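How Our Robot Club Taught a Gripper to Pick Things Up
14 August

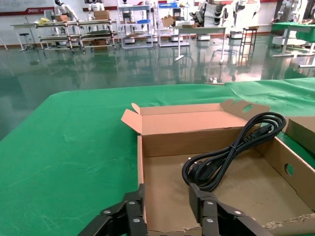 I help out at a robot club, and the question I get asked more than any other is this one: "Is it hard to make a robot pick something up?" Yes! It is so much harder than you would think. You have been picking things up since you were a baby, so you have forgotten how clever you are at it. A robot has to start from nothing.

Our club is called Girnura, and this year we have been working on a project we named Plokik. (We were trying to write something else on the whiteboard and the pen slipped. Everyone liked it, so it stayed.) The job sounds easy. There is a cardboard box with something in it. The robot has to reach in, get hold of the thing, lift it out and put it down on the table.

What does a robot use for a hand?

Some robots have hands with lots of fingers, a bit like yours. The one we use for Plokik has two, and they are flat and black and held together with screws. We call this sort of hand a gripper. It can open and it can close, and that's all it does.

Try it yourself. Hold out one hand and tuck in everything except your thumb and your first finger. Now pick up a pencil. Not too bad? Try a sock. Now try a sheet of paper lying flat on the floor. You will probably end up scrabbling at the edge with your fingernail, and our gripper hasn't got a fingernail, so you can imagine how it feels about paper.

How does it see?

It has a small camera near its wrist, so it sees whatever its fingers are pointing at. Imagine if your eyes were on your wrist instead of in your face! When you reached into a bag you would see right down inside it, which would be brilliant for finding your keys and terrible for crossing the road.

The camera takes lots of little pictures, one after another. To the robot, each picture is a huge grid of coloured dots. It doesn't know that some of the dots are a box and some of them are a table. That is the part it has to learn.

The trouble with cables

We started with wooden blocks. Blocks are lovely. They stay the same shape and they sit still, and if you squeeze one it stays just as it was. After a while the gripper was getting blocks out of the box nearly every time and we all felt very pleased with ourselves.

Then we moved on to power cables, and that was a shock.

A cable is bendy. You can coil it up a hundred times and it will never lie in quite the same way twice. If you grab one loop, the rest might come along too, or it might slide off and flop back down. The plug is heavier than the rest, so it swings about. And a black cable can have a dark shadow beside it, and the robot has to work out which is which.

One of our younger members had the good idea of using a twist tie. You know those bendy bits of wire that sometimes come on bread bags? If you put one round the cable, the loops stay bunched together, and then there is a nice thick bundle to aim for. That made a big difference. We still practise with untied ones as well, but I won't pretend those go smoothly.

And the box gets in the way!

I hadn't thought about this at all before we began. A box has sides, and it has flaps, and the flaps stick up and out. The gripper has to go in from the top without bumping any of them, and it has to come out again holding something dangly. If it comes in at a slant it knocks the side, and then the whole box scoots across the table.

Boxes also wear out. Edges go soft and tear, and a flap that stood up straight last week leans over this week. We used to swap a box for a new one as soon as it looked scruffy. Now we keep the scruffy ones, so that the robot gets used to all sorts.

So how does it learn?

Mostly by copying us. One person steers the arm by hand while the computer remembers every move, along with what the camera saw. Then we shuffle the cable about and do it again. And again! For the cable we did it 300 times, shared out between everybody, with a big tally chart on the wall. Then the computer looks for patterns in all those goes, and after that it has a try on its own.

We kept 200 of those goes for one kind of cable, and I think that was a mistake. The robot got good at that cable and was hopeless with the others. Next time I'd mix them up more.

Its first try by itself was very funny. It reached into the box, closed its fingers on thin air, lifted up nothing at all and put the nothing down very carefully on the table. We gave it a round of applause anyway.

Can you have a go at home?

You can play our training game without any robot. You need a cardboard box, something bendy like a skipping rope, and a friend. One of you is the robot, with eyes shut, and may only use a thumb and one finger. The other gives the orders: left a bit, down, stop, close. The robot must do exactly what it is told and nothing else. If your friend says "down" and forgets to say "stop", keep going until you touch the bottom of the box.

We play this with new members on their first day. It works best with groups of 4, two playing and two watching, and then you swap over. Children from 8 upwards seem to like it, and so do their grown-ups, who are usually much worse at giving orders.

Club starts again in September. We're going to try gloves next, and after that maybe a teddy bear, if somebody will lend us one.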